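Flamness packing floor – progress report to Nirkorach, September

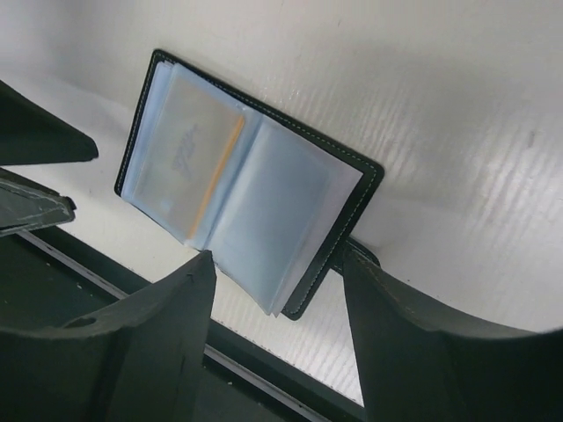

Staff and workflow

The arm at bench 2 now works on card holders for most of the morning shift. The plastic sleeves remain the slow part. In the last count it finished 111 pieces against a target of 200, with Aslak Backlund clearing the stops by hand.

No hours have been cut. Two packers have moved to final checking, and both asked for more training before they take over restarts – Wilma Willems is setting this up with Derno. Wrist complaints at the bench are down. We request that the second payment go ahead as planned.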